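Frequently asked questions about the Wemumora gripper trials

Which grippers are you comparing?
Two for now, the Tarner and the Nastel, both on the same arm with the same controller. We'd love to add a third (people keep writing to us about their favorites, and please do keep it up!), but swapping grippers and setting everything up again eats most of a morning, so we're going slowly.

Why old desktop computers?
Because they're wonderfully awkward! A drive caddy sits deep in a bracket with cables close by, and a gripper that looks graceful picking up blocks can get very clumsy in there. Gualtiero Donati, who runs the bench, has pulled more drives by hand than he cares to remember, and he picked this task on purpose. 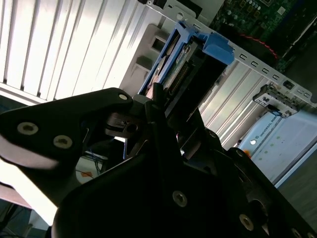

Wrist camera view, with the gripper at the blue drive caddy.

Do you really need a camera on the wrist?
We think so, at least for this job. The overhead camera gives you the whole case but loses the caddy as soon as the hand comes in over it. The wrist view has its own troubles -- the black finger plates take up a lot of the picture, and bare metal throws bright reflections -- so we record both and compare them afterward.

How many tries does each gripper get?
Each one gets 111 attempts, and we change the tilt of the case after every 18. A dropped drive counts as a miss, even if the latch opened nicely.

Can I send you my own gripper?
Yes, please, as long as it bolts to our adapter plate. Write to the Insaurralde workshop before you ship anything, and tell us the weight and the cable type. We're booked through June, but we do answer every note.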